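Progress report: Stubbs Building, residential conversion
Prepared by: Tamsin Kereama, project coordination
Submitted to: Segundo Cusi, Irnurdale Housing Fund
Date: Jun 1, 2019

## 1. Status

The conversion of the Stubbs Building to 33 rental apartments is on schedule against the revised program agreed in April. Floors one and two are complete apart from items on the punch list. Floor three is at second-fix stage. The ground-floor commercial unit is outside the scope of the grant and is not reported here.

Eighteen apartments have passed final inspection by the city. The certificates are attached as Appendix A. The remaining units will be inspected floor by floor, and the city has accepted this arrangement in writing.

## 2. Work completed this period

- Window replacement finished on the street side. The courtyard side was completed in the previous period.
- Hot water risers pressure-tested on all floors. One joint on floor three failed, was remade, and passed on retest.
- Fire doors hung in both stairwells. Closers on the north stair still need adjustment.
- Kitchen cabinets and countertops fitted on floors one and two.
- Entry phone wiring pulled to all units. Handsets are on site and will go in after painting.

The kitchen layout changed in the two-bedroom units. The original drawings placed the range next to the entry door, and the fire reviewer asked for it to be moved to the outside wall. Paora Kingi issued revised drawings, and the cabinet order was amended before fabrication. There was no charge for the amendment.

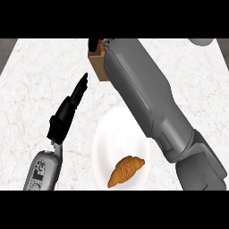 ## 3. Leasing

Leasing is handled by Jorndale Property Management under the agreement signed last year. Applications opened for floors one and two only. Income checks follow the fund's guidelines, and files are held at the Jorndale office for audit.

Rents are set at the levels in Schedule 2 of the grant agreement and have not changed. Two applicants asked about short leases. Both were told that the minimum term is one year.

The first move-ins depend on the elevator certificate. The inspection is booked, and Jorndale has been asked not to confirm any move-in dates until the certificate is issued.

## 4. Budget

Spending is within the approved total. One transfer between lines was made during the period: $2000 from landscaping to stairwell lighting, to cover fittings that meet the emergency lighting code. This is below the limit that requires prior approval and is reported here for the record.

The contingency line has not been used. Keith McKinnon expects a claim from the plumbing contractor for the retest on floor three. Our position is that the failed joint was a workmanship issue and that the cost rests with the contractor.

## 5. Open issues

1. **Elevator.** The door sensor on the ground floor was replaced. Certificate pending.
2. **Parking.** The easement over the Tendville lot has been drafted but is unsigned. Nikau Katene is dealing with the owner's attorney. The lot is needed for occupancy of floor three and does not affect the lower floors.
3. **Courtyard drainage.** Water stands near the bike store after heavy rain. The grade will be corrected before paving.

## 6. Next period

Work planned is completion of floor three, courtyard paving, installation of handsets and mailboxes, and closing of the punch list on the lower floors. The next drawdown request will be submitted with the floor three inspection certificates. We ask the fund to confirm whether the signed easement must also be included with that request or can follow separately.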